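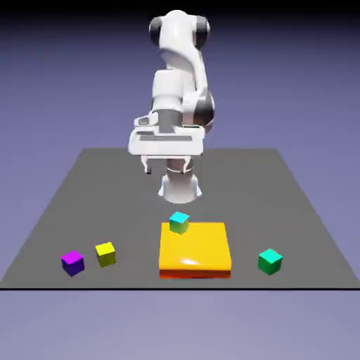
The arm on the training screen, with the yellow pad and the four cubes.

The Pad
by Faustine Gilbert

For eleven years Marcelle Delaunay had packed glass stoppers at Charpentier, and in the first week of July they gave her a chair.

It was a good chair, with arms and a lever for the height. It stood in the old supply room, in front of a screen, and on the screen there was a white robot arm with a purple sky behind it. Marcelle asked why the sky was purple. Yannick Bouvier, who had come from Zalar to install the new line, said that it had to be some color.

"The real one comes in September," he said. "Until then you teach this one."

"Teach it what?"

"To put the cube on the pad. Later we change the cubes to stoppers."

She looked at the cubes. They had the colors of cheap candy. A cyan one was on the pad already, and the others were waiting on the gray floor, if it was a floor. She thought that her grandson would like it, and then she thought that her grandson would do it better than she would.

The work was like this. She moved a handle on the desk and the arm moved on the screen. When she did it well, she pressed the green key and the computer kept it. When she did it badly, she pressed the red key. Yannick wanted 400 good ones from her. From Quentin Vasseur, who was younger and had steady hands, he wanted the same.

On the first day she made 40, and her shoulder hurt in a new place.

On the packing floor there was always noise, and through the noise people talked. You learned to read the mouth of the woman across from you. Marcelle knew in this way about two divorces and one lottery ticket. In the supply room it was quiet. Quentin wore headphones and said sorry each time his chair touched hers.

"Do you miss it?" she asked him once.

He took off one side. "Miss what?"

"Downstairs."

"My back doesn't," he said, and put the headphone back.

At lunch she went down to eat with the others, as before, but something had changed at the table. They made room for her a little too quickly. Somebody asked how her student was doing. It was a joke and she laughed, but later on the stairs she was still hearing it. There were rumors that at the Palum plant in Pultville the night shift was already gone. There were also rumors that nobody there had lost a job, only moved to another one. It depended on whose cousin was talking.

When she came to 200, Maxence Rey, the floor manager, visited the supply room with a paper bag of pastries. He stood behind her while she worked. She lowered the hand over the purple cube, closed the fingers, lifted it, and stopped above the pad for a moment before she put it down.

"Why do you stop there?" he asked.

She had not known that she stopped. She did another one and watched herself, and she stopped again.

"With the stoppers," she said slowly, "you feel if there is a chip. You turn it a little under your thumb. Then you put it in the box."

"But here is nothing to feel," said Maxence.

"No."

Yannick was called, and he looked at her recordings one after another. The small stop was in all of them. He was not angry. He said the machine would learn it too, that was how it worked, it would learn everything she gave it. He could cut the stop out, and the line would be faster. Or he could leave it.

"If you leave it, can it look for a chip?" Marcelle asked.

"We could put a camera for that. It is not in the contract."

Maxence ate half a pastry and thought. Even Quentin had taken off his headphones, both sides.

"How many chipped ones do you find in a shift?" Maxence asked.

"I never wrote it down," she said. "I just put them in the bucket."

"Which bucket?"

She stood up from the good chair. Her knees were stiff from sitting, which had never happened to her downstairs.

"Come," she said, "I will show you the bucket."

They went down all together, Yannick last, with his laptop still open on his arm.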